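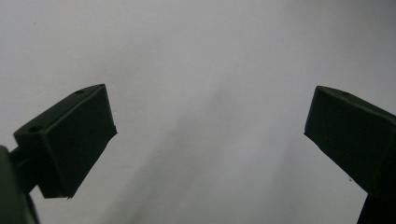
Open over a white surface, nothing picked up.

Prundholm Rack & Board – README

Welcome! Prundholm is a small collection about one very ordinary job: putting slim things into a wire rack on a table, and taking them out again. If you've ever filed letters or stood plates up to drain, you already know the activity, and I think it's a lovely one to look at closely.

What's in the folder

The collection has 174 sessions, numbered 1 to 175 (there is no 20, please don't go looking for it). Each session has its own folder with the clips, a notes file and a short line saying which item was used. The notes are plain text and well worth reading!

The table

Every session uses a big white board laid over a light wooden tabletop. White was a great choice – thin metal shows up nicely and you get soft shadows to work with. The shading does change across the board, so please don't treat the background as one flat color.

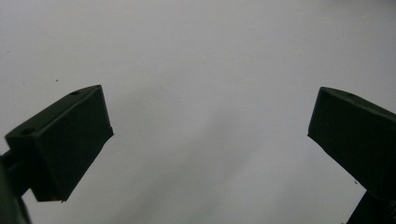

Pale surface with a gray band toward the bottom.

If you need to balance the whites, do it per clip. Session-wide settings gave us muddy grays in our own tests.

The rack

We call it Tasta. It's a thin wire-frame rack, rectangular, with vertical dividers, and it stands near the middle of the board. Some sessions turn it or slide it over, and the notes tell you when.

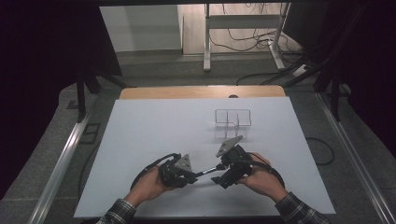

Ama Tabletop Group, Grímsdóttir Workshop

Silver rod with a black tip, rack farther back on the board. The rod is my favorite item in the set – so thin, and so fussy to line up with a divider!

Known issues

- Session 12 34 should read session 34. Older copies list it as 1234.
- Item names changed in July. "Rod" and "stick" mean the same thing.
- Rack position is written from the near side of the table.

Found something odd? Send the session number and the item name, and we'll fix the notes in the next release.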